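Ticket 39 - Flemlow cell, Jollville
Opened 2/20/18 by Raimonds Toom

Great news, the right arm fault repeats on demand! Joint 2 overshoots on the approach to the cloth, then trips.
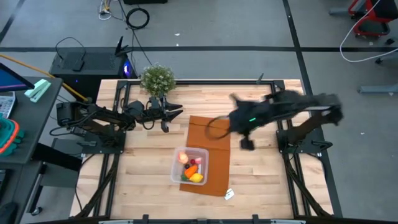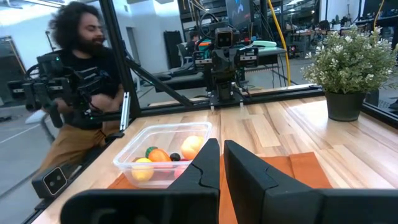
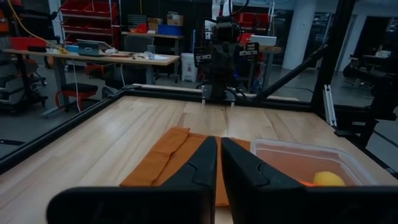

Error 22 is a following error, and Tejada support wants the joint 2 log before we swap the drive. I pulled it this morning - lovely clean trace, one big spike. Slower approach speed cures it, so I've capped the right arm for now. Keep the clear container with the toy fruit in the test, the fault likes it. Clarnbridge can send a spare drive in April. Left arm passes everything.

Status: open, waiting on Tejada.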